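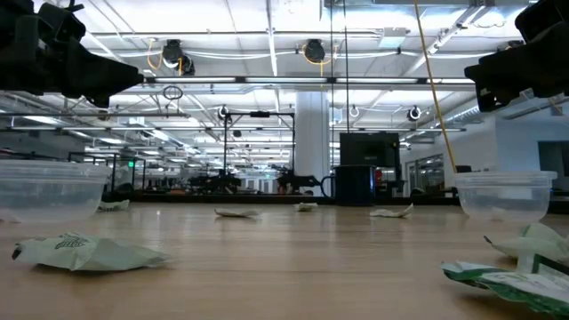

Sign up to our newsletter and never miss a new issue. We use cookies to make this site work. Accept all | Manage settings

3. What people call the marks in wood

I should say at the outset that I never meant to write a paper about words for wood. I went to Tumutholm to record how older speakers talk about the weather, and I came home with hours of tape on which people had wandered off the weather completely and started telling me about their floors, their doors and (in one lovely case) a bread board. So this section is really about what I did once I'd stopped sulking and listened to it all properly.

The material comes from two villages, Tumutholm and Gristholm, which face each other over the water and will each tell you the other lot talk strangely. I had 18 speakers in the end, all of them born locally, and between them they gave me 1,285 separate remarks in which somebody names or describes a mark in wood. I typed these up myself in April, and Nadège Le Goff went through them again without seeing my notes. Where we disagreed we talked it over, usually at some length, and if we still disagreed the remark went into a pile marked "unclear" and stayed there.

The first thing that struck me is how few of the words belong only to wood. In Tumutholm a narrow dark line is a "seam", the same word they use for a line of weed left on the shore. In Gristholm it's a "run", and a run is also what a ladder in your tights is, and what paint does when you've put too much on. People borrow from whatever is lying about in the language already! I had half expected a tidy set of carpenter's terms, and there are a few of those, but they turn up almost entirely in the speech of people who had worked at the Tokarz yard. Everybody else makes do with water, cloth and food.

Width matters a good deal. A thin line and a broad one are different things to these speakers, and they get quite firm with you if you muddle them. The sort of mark in Figure 2 is a fair test: a band of dark brown slanting down across a pale floor, wavy at its edges and fading out towards the left.
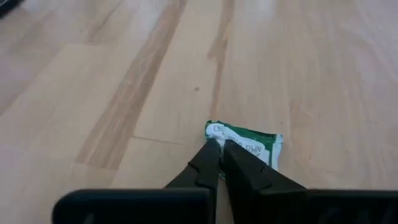

Figure 2. Dark streak in light-coloured wooden flooring.

Naming a mark is only half of what people do with it, and the other half is saying which way it goes. Grain "climbs" in Gristholm and "comes down" in Tumutholm, and I spent a silly amount of time wondering whether the two villages were starting from opposite ends of the board. With a streak like the one in the figure, which gets fainter as it drops to the left, the Tumutholm habit is to start at the strong end and say that it "comes down and goes thin". A Gristholm speaker is more likely to begin at the faint end and say that it "climbs to dark". I find I've started doing this myself, at home, on my own stairs.

Age makes less difference than I'd hoped, and I can't say anything useful about schooling, as nearly all my speakers went to the same one. I come back to the verbs in section 4, where the Grekunness recordings give us something older to set them against.

Related items
Talking about the tide: shore words in Tumutholm
Notes on the Grekunness recordings
Colour words in Gristholm household speech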